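Ticket 636 - Drornden cell 2 - Phone-to-stand task stalls on second and later pickups
Status: Open, workaround in place
Component: arm control / task sequencing
Reported by: Priltotrard bench support
Last updated: February

Summary

The two-arm cell at Drornden is meant to take phones lying flat on the table and set them upright in stands, the sort of job a person does at a shop counter or on a kitchen bench without looking. The customer wants to know if the cell can be left to do this over a lunch break. At present it can't. The first phone is usually placed. After that the run stalls or ends in a fault.

Environment

Cell 2, both arms on the front rail, table height unchanged from commissioning. Control software is the Awan build supplied in February. The task file is Grunumside, default settings except for grip force, which the customer had lowered before we were called.

Symptoms as reported

1. Right arm completes a placement and then hangs above the stand. No fault code. The task clock keeps running.
2. Left arm waits with its jaws open and never gets a go signal.
3. When the run is forced on by hand, the next pickup slides the phone along the table and doesn't lift it.

Log, first session

09:10 - Cold start. Both arms home correctly. Wrist cables checked for snagging through full travel, none found.

09:25 - Ran the task as the customer had it. First phone placed. Right arm hung over the stand. Left the cell alone for 12 minutes to see if it would time out. It did not.

09:40 - Read back the sequencer state. The right arm is waiting for a "stand occupied" confirmation before it clears the area. The left arm is waiting for the right arm to clear. Neither can move until the other step is done, so this is a plain deadlock and has nothing to do with the grippers.

09:55 - Checked why the confirmation does not arrive. The check compares the picture of the stand before and after placement. A dark phone in a dark stand gives a low score, below the pass mark. Swapped the target to the light grey stand and the score came up well over it.

10:20 - Repeated the hang for the record and saved the cell state with it.
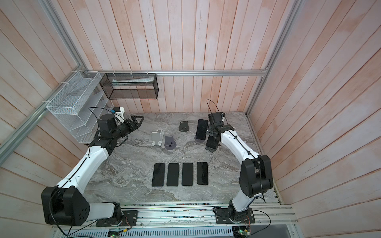
Logged by Priltotrard bench support, Drornden site

State at the hang: one phone upright in its stand by the right arm, four still flat in a row near the front of the table, three holders empty. Right gripper fingers are pointing down next to the placed phone. Left jaws are open towards the right. This matches the sequencer readout, so I am treating symptoms 1 and 2 as a single fault.

10:45 - Lowered the pass mark for dark stands only. Deadlock cleared on the next run. Left arm received its go signal and moved to the row.

11:00 - Symptom 3 now shows up without forcing. The fingers close on the long edges of the phone, the phone shifts sideways, and the grip is lost before it leaves the table. Grip force put back to the default. Better, still not reliable.

Log, second session

13:30 - Ran 28 pickup attempts from flat, default grip force, no placement step. Most failures share one pattern: the fingertips come down slightly high and touch only the rounded top of the edge. A person gets around this by sliding the phone to the table edge or tipping it up with a fingernail. The task file has no move like that.

14:15 - Dropped the approach height by 2 mm. Fewer misses, but on two runs the fingertips touched the table hard enough to trip the force limit. There is not much room between too high and too low.

14:40 - Tried a thin soft mat under one phone. Pickup worked each time I ran it. The customer does not want a mat in the final set-up, as the phones will be on a bare surface in use.

15:05 - Debris and stray screws noted along the front rail. Not in the arms' path and not linked to this fault, but please clear the rail before the next session. The circuit boards below it have open wiring.

Workaround

Use the lowered pass mark for dark stands. Keep grip force at default. Have someone at the stop button during runs. If a pickup fails twice, pause, straighten the phone by hand and resume from the pickup step - do not restart the whole task, or it will try to fill a stand that is already in use.

Answer to the customer's question

Asked whether the cell is ready to do this job unattended. No, not on a bare table. Placement into a stand is good enough to use once the confirmation fault is patched. Picking a thin, flat object off a hard surface is the weak step. A staff member would clear the same row in well under a minute, and with the workaround they would be standing beside the cell anyway.

Outstanding

- Proper fix for the deadlock. The right arm should clear the area on a timeout and raise a fault. Passed to the Awan build queue.
- Tip-up or drag-to-edge move for flat pickups. Needs new fingertips or a new motion, to be quoted.
- Retest with phones in cases. Not tried yet.
- Customer to confirm who changed the grip force, and when.

Ticket stays open until the patched build has been run on cell 2.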